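Felt or carpet on a sorting table: keep it or rip it off?

Eltwood Community Forum > Halls and Shared Spaces > Furniture and fittings

vaughan_tamihana
Started this thread in February
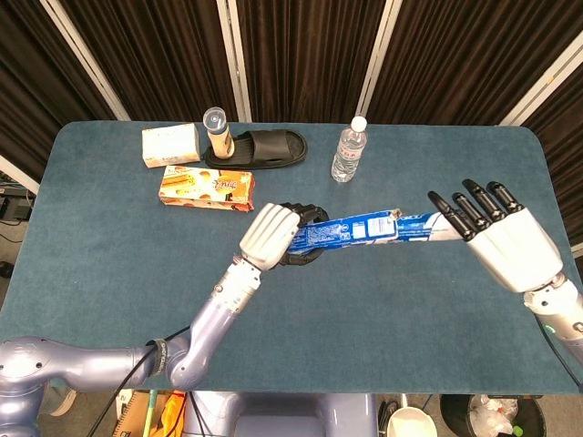
The table in the back room at Lukside, felt carpet top, curtains behind.

I look after the furniture at Lukside and we need to decide about the big table. It has a teal-blue felt carpet top, glued down by whoever had it before us. Rounded corners. We use it for sorting what comes out of the lost property and leftovers bin: packets of biscuits, drinks bottles, single shoes, the usual.

Half of our users like the soft top. The other half want it off and a wipe-clean surface put on. I have a quote of £311 for a new laminate top, fitted. Replacement felt is £82 for the piece and we would fit it ourselves.

Has anyone lived with a carpeted table for a few years? How does it wear?

Vaughan

noken_end
Take it off. Felt and food packets do not go together. Crumbs work down into the pile and you never get them out with a brush.

pegboard
We had one for 13 years at the model club and it was fine. Hoover with the small upholstery head once a week. Things don't roll on it and it is quiet. If you drop a mug it usually survives. I would not pay £311 to get rid of something that works.

noken_end
A model club is not sorting half-eaten biscuits though.

pegboard
Boxes of biscuits. I see an orange box. Doesn't say anything about half-eaten.

hatchling82
Is that a sandal on the same table as the food? I'd sort that out before worrying about the top.

vaughan_tamihana
Yes, a black slider. Everything from the bin goes on the one table and gets split up from there. Food that is sealed goes to the shelf by the door, open food goes in the bin, shoes go in the crate.

hatchling82
Then I am with noken_end. Shoes on a fabric surface that also takes food packets is a bad idea. You can't disinfect felt. You can shampoo it but then it is damp for a day and you can't use the table.

Ching-wen Yeh
I run the kitchen store at the Lui building and we have the same argument every year. What we did in the end was leave the felt and put a sheet of clear vinyl over it on food days. The vinyl is sold off the roll for tablecloths. Cut it a hand's width bigger than the table all round and it stays put by its own weight. Wipe it, roll it up on a cardboard tube, stand it in the corner. Don't fold it or it keeps the creases.

It does mean somebody has to remember to put it on.

pegboard
Good idea. Cheap as well.

noken_end
Somebody won't remember.

Ching-wen Yeh
Sometimes they don't. Then we hoover.

tallboy_restorer
Bit of a practical note on taking felt off, in case you go that way. It depends on the glue. If it was spray adhesive it will peel with some warmth from a hairdryer and you clean up with white spirit. If it was contact adhesive you will be scraping for a weekend and the board underneath may come up with it. Lift one corner underneath the edge, where it won't show, and see what comes away before you commit to anything.

Rounded corners are a nuisance with a laminate top, by the way. Ask whether the quote includes a proper edging strip that follows the curve. A lot of them price for square corners and then ring you up.

vaughan_tamihana
I'll ask. It only says "edged" on the quote.

Lifted a bit at the near left corner this evening. It comes away with a thin yellow skin on the back and leaves a tacky layer on the board. No idea which glue that is.

tallboy_restorer
Yellow usually means contact adhesive. Sorry. I would leave it alone or cover over the top of it.

hatchling82
Can you not screw a thin board straight down over the felt?

tallboy_restorer
You can but it will have a bit of give in it and the screws work loose over time. Better to lay a loose top with battens underneath that hook over the edges of the table. Then it lifts off when the craft people want the soft side.

bramble_and_co
Can I raise the bottles? Looking at those two, the tan one has its cap on and the clear one still has water in it. We had a bottle go over on our felt table and the stain was there for good. Tea is worse. Whatever you decide, keep a tray for anything with liquid in it. An old baking tray does the job.

pegboard
Water doesn't stain.

bramble_and_co
It left a ring on ours. The dye moved.

pegboard
Must have been cheap felt.

bramble_and_co
It might have been. It still left a ring.

Ching-wen Yeh
Agree on the tray. Ours has 2 of them, one for full bottles and one for empties going to recycling. Tip out the part-full ones before they go anywhere near the table if you can.

noken_end
What about the curtains? Those brown pleated ones will hold dust just as much as the table does. If you are going to spend money I'd look at those at the same time.

vaughan_tamihana
The curtains are staying. They were cleaned last year and they belong to the building, so it isn't up to us.

noken_end
Fair enough. My vote is still for laminate.

hatchling82
Same here.

pegboard
Keep it, hoover it, spend the money on something else.

vaughan_tamihana
Thanks all. I have been back to the fitter and the curved edging is extra, which puts it well over what we have. I have asked for vinyl off the roll and will try Ching-wen's way until the summer. Shoes will be sorted on the floor on a sheet from now on, which was the main complaint anyway.

If anyone has a cardboard tube longer than the usual carpet shop offcuts, I can collect from anywhere in Eltwood.

tallboy_restorer
The carpet shop will give you a full length one if you ask before they cut them down. Mornings are best.

bramble_and_co
I've got one in the garage. Nearly two metres, a bit chewed at one end. Message me.

vaughan_tamihana
Message sent.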